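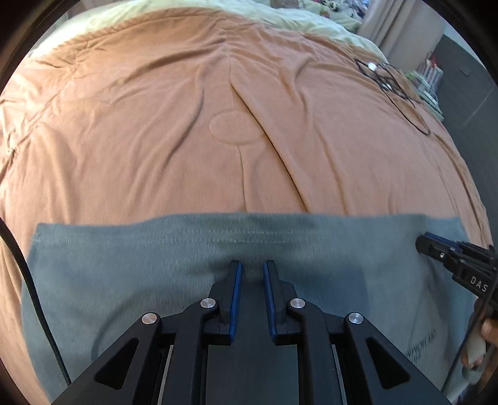 *Left jaws open just below the hem, the other gripper already at the far side of the garment.*

Hello all,

Karine asked a good question last night and I promised her a proper answer, so put the kettle on, as I do tend to go on a bit. Her message first, for those who missed it:

> Hi everyone,
>
> I've been going through the folding recordings from the Vason flat and the Lamrani flat side by side, and I'm a bit puzzled. The Lamrani ones are nearly all done on a bare table. The Vason ones are on beds, with blankets underneath and the covers rucked up, and whatever else is lying about left where it was. Is that on purpose? My worry is that the model will have a hard time telling the garment from the bedding, and that we are making life difficult for ourselves before we have even got a decent fold out of it. Would it be better to smooth the bed first, or drop these until the table set works?
>
> Also, what are we counting as one example? I have 1,231 files and I don't think they can all be whole folds.
>
> Karine

Karine, yes, it is on purpose, and I'm so glad somebody has finally looked at the two sets together! When we had only table recordings, the model learned that cloth is the thing that isn't table. Lovely results on the table, and then we tried it on a bed at Kuton and it took hold of the duvet with great confidence. So I would much prefer to keep the creases in. A blue-grey garment on a peach blanket is a fairly kind case anyway, as the colours are so far apart. The ones I'd really like more of are white on white, and I know they are miserable to do.

Please don't smooth the bed, then, but do spread the garment out before you start, with the top edge where you can see it. The hem is what we want the jaws to go to. You will find that people new to the grippers pinch the blanket along with the garment (I did it for a whole afternoon), and I'd ask you to keep those recordings and mark them "double pinch". They are useful to us later on.

As for the counting, you're right, they are not all whole folds. An example is one complete fold with both grippers, from open jaws above the cloth to open jaws again. The early files were cut at every grasp, so a single fold may be spread over up to 20 of them. Leokadia has a small script that joins them back together by time, and she tells me it copes with everything apart from the recordings where somebody stopped for a chat in the middle.

A few smaller things while I have you:

- Leave yourself enough cable. If it pulls tight halfway through a fold, stop and begin again.
- Hands will come into view beside the other gripper now and then. That's fine, we mask them afterwards.
- Vary which side you begin from. At the moment we have far too many that start on the left.
- Garments with printing on can go in either way up. Please don't turn them round to be tidy.

I should say that I don't know yet how much bedding is too much. We are planning 2 training runs, one with the bed recordings mixed in from the start and one where they come in after the table set, and I'd like Karine to choose which files are held back for testing, as she now knows them better than I do. If anyone at Dason can spare a machine in December, do shout.

Thank you all for the folding, I know it's dull work on the wrists.

Warmly,
Leokadia's desk neighbour, and yours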